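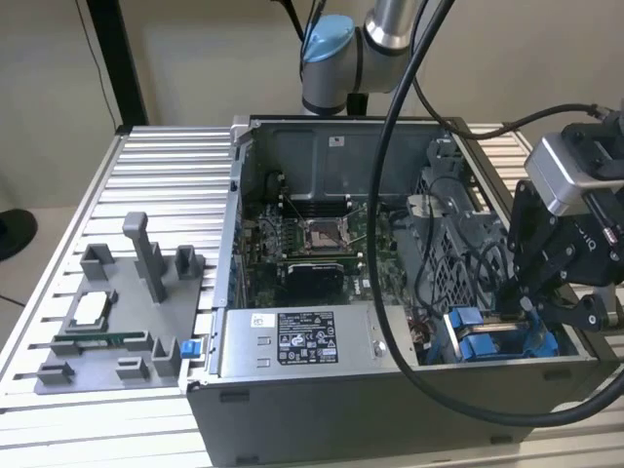

Torre de sobremesa abierta, con el zócalo del procesador vacío. A la izquierda, un procesador y un módulo de memoria fuera de la placa.

El desmontaje de un ordenador de torre es el conjunto de operaciones por las que se separan del chasis los componentes internos de un equipo de sobremesa, con fines de reparación, ampliación, reutilización o reciclaje. Suele efectuarse con la caja tumbada y el panel lateral retirado, posición en la que la placa base queda horizontal y los elementos insertados en ella se extraen en sentido vertical.

Distribución interna
La mayoría de los chasis de torre se construyen en chapa de acero y comprenden 3 zonas: la de la placa base, la de la fuente de alimentación y la de las unidades de almacenamiento. Esta última adopta la forma de una jaula metálica, con frecuencia perforada para favorecer la ventilación. Las unidades se fijan con tornillos o mediante bandejas de plástico con pestañas, a menudo de color azul u otro tono vivo que identifica las piezas manipulables sin herramienta.

Procesador y zócalo
El procesador se aloja en un zócalo dotado de marco de retención y palanca lateral. Con la palanca bajada, el marco ejerce presión sobre el disipador térmico integrado; al levantarla, el componente queda libre. En los zócalos LGA los contactos elásticos están en la placa y no deben tocarse. Un zócalo que vaya a permanecer vacío se protege con su tapa.
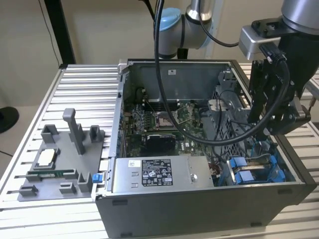
En los foros de Reltuver, Villalobos sostiene que la palanca debería dejarse siempre bajada en las placas almacenadas, aun sin procesador, porque levantada se engancha con los cables y acaba doblándose. El manual de taller de Zedlow no recoge esa recomendación y se limita a exigir la tapa.

Memoria
Los módulos se liberan abriendo las pestañas situadas en los extremos de la ranura. Se sujetan por los bordes y se depositan en soportes antiestáticos. En la reinstalación, la muesca del módulo determina la única orientación posible.

Fuente de alimentación
Es un bloque metálico cerrado, atornillado al chasis, con una etiqueta reglamentaria que indica tensiones, corrientes y certificaciones. Antes de retirarla se desconecta de la red y se esperan 5 minutos. La carcasa no se abre: los condensadores pueden conservar carga a más de 100 voltios.

Véase también
Zócalo de CPU
Descarga electrostática
Placa base

Última revisión: 6 abr 2026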